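Notebook - coffee station, open day run
Tuesday, open from 4 in the afternoon

Setting this down while it's fresh, mostly for the Bakdale people who couldn't come over and for whoever has the bench next.

Doors were supposed to open at 4 and there were already people in the corridor a bit before that, so we skipped the last dry run and went straight in. Very glad we'd done the joint zeroing in the morning! The arms were warm and settled by then and I didn't touch the offsets again all afternoon. If you read nothing else in this entry: zero in the morning, leave it alone.

The job was the coffee one, the same task order we've been practicing since the Kular visit. Left arm looks after the glass and the tray, right arm gets the machine. I wanted to show the two-arm version even though the one-arm version is safer, and I'm so pleased we did, people really lean in when the second arm starts moving. One of the school kids asked if the arms "talk to each other" and I got to explain that they share one planner and one clock, and then she wanted to know what happens if they both want the same thing. Great question. Answer: the right one waits. (This is a hack and I should write it up properly.)

Runs

Run 1 - good. Slow, because I had the speed limit still at the demo setting, but clean from start to finish and we got applause.

Run 2 - stopped by me. The right arm came in lower than I liked on the approach. Backed it off, raised the approach height, restarted from the stored pose.

Run 3 - good, and faster. Turned the speed up one notch after asking the front row to step back behind the tape.

Run 4 - glass grasp slipped on the first try, second try held. The retry logic did that entirely on its own and I was grinning like an idiot. The visitors liked this one better than the clean ones.

Run 5 - good. Let a visitor press start.

So 4 out of 5, with one stop that was my call. I'll take that with a room full of people watching.

Start layout for the machine lying lengthwise left to right, with the tray and the glass over on the left and the right gripper open near the water reservoir:

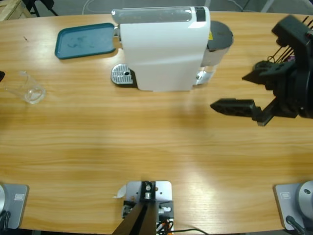
Page last changed: Tuesday, 9:40 pm

The perception side deserves a few lines of its own. I had been worried about the clear things, the glass most of all, because in the Tititz lab they had a lot of trouble with see-through objects under ceiling lights and our table does throw back a fair bit of light toward the lower right. The new mask model coped with it. Confidence on the glass dipped whenever somebody walked past the lamp, then came back. The teal tray is a dream by comparison - flat color, strong edge, found every single time. I'd happily have more teal things in the kit.

The machine is still the hard part. Glossy white all over and a smooth curved front, so there isn't much for the fingers to settle on, and when it's lying down the pose estimate sometimes flips end for end. Adding the drip tray as a landmark fixed nearly all of that. The perforated silver surface gives a very distinct patch and it tells you straight away which end is which. Thanks to whoever at Mansilla put that in their notes, it saved me a week.

Log for the afternoon came to 466 grasp candidates scored. I haven't sorted them yet. They're in the shared folder under the open day, raw, and the stopped run is in there too, so filter before you average anything.

Questions people asked that I'd like better answers to:

How does it know how hard to squeeze? (I said motor current. True, but I waved my hands a lot.)
Could it do this at my house, on my counter?
Why two arms and not one with more fingers?
Does it drink coffee. (Asked twice, both times by adults.)

To do before the next visit

Put the new approach height in the config file, at the moment it's only in my session.
Tidy the wires around the center bracket, the loop on the right side is bigger than it needs to be.
More tape on the floor, and further out.
Write up the "right one waits" rule.
Try the same task with the machine turned the other way around. Two of the Kular folks want to see it and so do I!

Batteries for the pointer are in the top drawer again.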